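택배는 어떻게 우리 집을 찾아올까?

글쓴이: 모라이스 어린이 과학 이야기방

안녕, 친구들! 나는 택배 기다리는 걸 정말 좋아해. 초인종이 딩동 울리면 양말만 신은 채로 현관까지 미끄러져 가거든(그러다 신발장에 무릎을 박은 적도 있어). 그런데 지난 10월에 퍼즐을 하나 주문해 놓고 기다리다가 문득 궁금해졌어. 온 나라에 집이 그렇게 많은데, 내 퍼즐은 어떻게 딱 우리 집 앞으로 오는 걸까? 길을 물어볼 입도 없는데 말이야!

그래서 이것저것 찾아보고 물어보고 다녔어. 오늘은 그 이야기를 해 줄게.

주소는 큰 데서 작은 데로

먼저 주소를 한번 소리 내어 읽어 봐. 우리나라 주소는 큰 곳부터 시작해. 도나 시가 먼저 나오고, 그다음에 구나 군, 그다음에 길 이름, 그리고 건물 번호가 나와. 아파트에 살면 동과 호수도 붙지. 돋보기로 지도를 점점 가까이 들여다보는 것 같지 않니?

영어로 쓰는 주소는 순서가 거꾸로야. 집 번호가 맨 앞에 오고 나라 이름이 맨 끝에 와. 나는 처음에 외국에 사는 친구한테 엽서를 쓰다가 이것 때문에 한참 헷갈렸어. 결국 엽서 한 장을 망치고 새로 썼지 뭐야.

길 이름이 들어간 주소를 도로명주소라고 해. 여기에는 재미있는 규칙이 숨어 있어. 길을 따라 걸으면서 건물 번호를 보면 한쪽에는 홀수, 맞은편에는 짝수가 붙어 있거든. 길이 시작되는 쪽에서 끝나는 쪽을 보고 섰을 때 왼쪽이 홀수, 오른쪽이 짝수야. 다음에 학교 갈 때 꼭 한번 확인해 봐. 나는 이걸 알고 나서 모르는 동네에 가도 집을 훨씬 잘 찾게 됐어!

우편번호는 숫자로 된 동네 이름

주소 옆에 적는 다섯 자리 숫자는 우편번호야. 옛날에는 여섯 자리였는데 2015년에 다섯 자리로 바뀌었어. 앞의 숫자들을 보면 어느 시도의 어느 지역인지 알 수 있고, 뒤의 숫자까지 보면 더 좁은 구역이 나와. 긴 글자 주소를 다 읽지 않아도 숫자만 보고 편지가 갈 곳을 나눌 수 있으니까 참 편하지.

우리 집 우편번호, 외우고 있니? 나는 노래로 만들어서 외웠어. 좀 이상한 노래라서 여기에는 안 적을래.

한 번에 가지 않고 모였다가 흩어져

자, 이제 진짜 여행 이야기야. 나는 택배 트럭이 물건 파는 가게에서 우리 집까지 쭉 달려오는 줄 알았어. 그런데 생각해 보니까 말이 안 되더라고. 트럭 한 대가 퍼즐 하나만 싣고 다닌다면 길이 온통 트럭으로 꽉 막힐 거야.

그래서 물건들은 일단 한곳에 모여. 동네에서 모은 물건을 큰 분류 창고로 보내고, 거기서 같은 방향으로 가는 것끼리 묶어서 다시 먼 곳으로 보내는 거야. 이렇게 한가운데에 모였다가 바깥으로 퍼지는 방법을 자전거 바퀴에 빗대기도 해. 바퀴 가운데에 둥근 축이 있고 살이 사방으로 뻗어 있잖아. 가운데가 큰 창고, 바퀴살이 트럭이 다니는 길이라고 생각하면 돼.

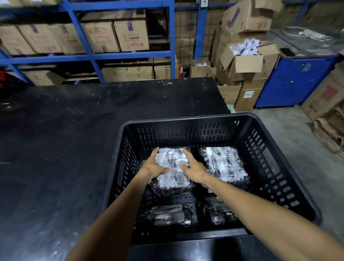

가끔은 좀 웃긴 일도 생겨. 바로 옆 동네로 가는 물건인데 멀리 있는 큰 창고까지 갔다가 되돌아오는 거야. 처음 들으면 바보 같지? 그런데 물건이 아주 많을 때는 따로따로 보내는 것보다 다 같이 모아서 나누는 게 오히려 빠르고 기름도 덜 들 때가 많대.

한번 계산해 볼까? 일데일이라는 마을에 하루에 물건이 1,800개 온다고 해 보자. 트럭 한 대에 660개를 실을 수 있다면 트럭은 세 대가 필요해. 두 대로는 1,320개밖에 못 싣거든. 그럼 물건이 3,166개로 늘어나는 명절 앞에는 몇 대가 필요할까? 연필을 꺼내서 직접 풀어 봐. (답은 이 글 맨 끝에 있어. 먼저 보기 없기!)

줄무늬가 말을 한다고?

상자나 봉투에 붙은 종이를 운송장이라고 불러. 거기에는 보내는 사람과 받는 사람이 적혀 있고, 까만 줄무늬도 있어. 이 줄무늬가 바로 바코드야. 나는 어릴 때 이게 얼룩말 그림인 줄 알았어.

바코드는 까만 줄과 하얀 틈의 굵기로 숫자나 글자를 나타내. 기계가 빛을 비추면 까만 줄은 빛을 많이 빨아들이고 하얀 부분은 빛을 잘 튕겨 내. 기계는 돌아오는 빛을 보고 여기는 굵은 줄, 여기는 얇은 줄, 하면서 읽는 거지. 삑! 하는 소리가 나면 다 읽었다는 뜻이야.

물건마다 번호가 다르고, 창고에 들어갈 때나 나올 때, 트럭에 실릴 때마다 그 번호를 읽어서 기록해 둬. 그래서 우리가 휴대전화로 내 물건이 어디쯤 왔는지 볼 수 있는 거야. 나는 퍼즐을 기다리는 동안 하루에 열 번도 넘게 들여다봤어. 그런다고 더 빨리 오지는 않더라.

줄무늬가 구겨지거나 찢어지면 어떻게 될까? 기계가 못 읽을 수도 있어. 그럴 때는 줄무늬 옆에 적힌 숫자를 사람이 보고 컴퓨터에 넣기도 하고, 운송장을 새로 뽑아서 붙이기도 해. 그러니까 친구들이 소포를 보낼 때는 운송장을 평평한 곳에 반듯하게 붙여 줘. 모서리에 접어서 붙이면 줄무늬가 꺾여 버리거든.

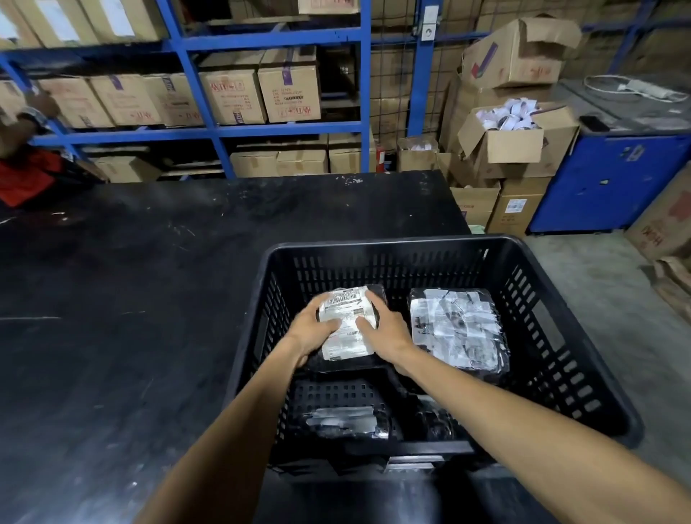
체보 마을의 한 어린이 독자는 지난번 글을 읽고 이렇게 물어 왔어. "그럼 주소를 틀리게 쓰면 제 소포는 영영 길을 잃나요? 저는 할머니 댁에 그림을 보냈는데 호수를 까먹고 안 썼어요."

걱정 마, 방법이 있어! 주소가 조금 모자라면 배달하는 분이 운송장에 적힌 전화번호로 연락해서 물어볼 수 있어. 그래도 도저히 못 찾으면 보낸 사람한테 되돌려 보내고. 그래서 보내는 사람 주소도 꼭 써야 해. 받는 사람만 쓰고 내 주소를 안 쓰면 돌아올 집이 없어지는 거잖아. 할머니께는 전화 한 통 드려 보렴. 벌써 냉장고에 그림을 붙여 두셨을지도 몰라.

집에서 해 보는 택배 놀이

가족이나 친구랑 해 볼 수 있는 놀이도 하나 알려 줄게. 나는 시라리 도서관에서 친구들과 해 봤는데 생각보다 엄청 시끄럽고 재미있었어!

준비물은 빈 과자 상자 여러 개, 종이, 풀, 사인펜, 그리고 바구니 2개야. 먼저 방마다 주소를 만들어 줘. 부엌은 "냠냠로 2", 거실은 "뒹굴로 5", 이런 식으로. 길 이름은 웃길수록 좋아. 그다음에 상자마다 보내는 사람과 받는 방 주소를 적은 운송장을 만들어서 붙여. 줄무늬도 마음대로 그려 넣고.

이제 한 사람이 집배원이 돼서 상자를 하나씩 들고 뛰어다니며 배달해 봐. 걸린 시간을 적어 둬. 두 번째에는 길 이름별로 바구니에 먼저 나눠 담고 나서 배달하는 거야. 어느 쪽이 빨랐니? 상자가 몇 개 없을 때랑 많을 때랑 결과가 다를 수도 있으니까 여러 번 해 봐. 아랫집에 소리가 울릴 수 있으니 너무 쿵쿵 뛰지는 말고!

낱말 풀이

운송장: 물건을 누가 누구에게 보내는지 적은 종이.
분류: 같은 것끼리 나누는 일.
집배원: 우편물을 모으고 배달하는 사람.

트럭 문제의 답: 다섯 대. 네 대에는 2,640개까지만 실을 수 있어서 한 대가 더 있어야 해.

2022년 1월 9일 일요일에 올림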